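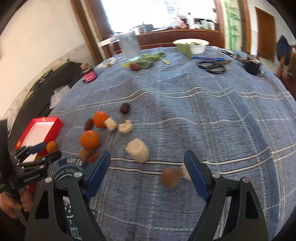 The hire firm Tuncer works out of two rooms above a tyre depot in Lundamholm, and for most of its life it lent out survey equipment. Last March it added a new line to the price list: a pair of hand-held grippers, with charger, carry case and a month's use of the software that turns the recordings into something a robot can be trained on. The founder, who answers the phone herself, agreed to talk about how the first customers have got on with it.

"People ring up and ask where the robot is," she says. "I tell them there isn't one in the case. You are the arm. You hold the thing, you pick up the orange, and the tool records how you did it. The arm comes much later, and it might belong to somebody else."

The kit is called the Rermont. Each tool has two jaws with soft rubber pads on the inside, and the jaws close when the user squeezes the handle. The pads are the part she talks about most. An earlier set was harder and shinier, and soft fruit slid out of it.

"The first pads were fine for boxes and bottles. Then a customer tried it on peeled lychees and sent me a very short email. We changed the rubber after that. The new ones mark a bit if you use them on anything with juice, and you need to wipe them, but they hold."

Kitchen work makes up most of the bookings, which she had not expected. She thought the kit would go to warehouses. Instead it goes to people who want recordings of ordinary food being moved about on ordinary tables: kiwi fruit, dried jujubes, cubes of something pale and soft, leaves that flop over the side of a bowl. Her customers like a cloth with a pattern on it and a window behind, because a plain bench in a plain room teaches the software very little about anyone's home.

"I had one lot who hired it and spent the whole first morning tidying. Everything off the table, white sheet down, one apple. I rang them at lunch and said put your stuff back."

The price for a pair of tools is set by the week, with a lower rate after the first month. She would not be drawn on whether the line makes money yet. The case weighs more than she would like and the foam inside has been redesigned once, after a charger came back with a cracked corner. Batteries last a morning if the user is steady and less if they leave the tool switched on between goes, and most people do.

On training, she is blunt. The kit comes with a printed sheet and a call, and she thinks the call matters more.

"The sheet says move slowly. Everyone reads it and nobody moves slowly. On the call I get them to pick up something small and put it down again, and I keep asking for it slower until they're annoyed with me. After that the recordings are usable."

She reckons wrists are the weak point. The tool is held out in front of the body, and new users grip it far too hard. Her advice is to stop after 18 minutes, put it down and do something else. One customer in Zasbridge ignored this and asked for a refund on the grounds that the handle was badly shaped. She gave half of it back and has since ordered a thicker sleeve for the handle, so she admits there may have been something in it.

What about the things it can't do? She has a list and does not mind reading it out. Thin, flat objects are hard to lift from a cloth, and the cloth tends to come up with them. Clear plastic and glass give the software trouble, and she warns people before they book if their work is mainly with jugs and tumblers. Scissors can be carried but not used. Anything smaller than a jujube takes patience.

"If you want to pick up rice, go elsewhere. I don't know where. But not to me."

There have been 31 bookings so far, and 11 of those came from customers who had hired it before. The complaints, apart from the handle, have mostly been about the software, which Tuncer buys in and cannot change. Uploads are slow on a home connection. A recording that fails gives no reason, only a grey mark beside its name, and she has asked for that to be put right more than once.

"It's the question I get most. Why is it grey? I have to say I don't know either, try that one again."

A smaller tool for children's hands has been asked for and she has said no. A longer one, for reaching into cupboards, is being tried out now — the first version sagged at the tip and has gone back to the workshop. She hopes to have it on the price list before the autumn bookings start. Until then anyone who wants to record a cupboard is told to borrow a step stool.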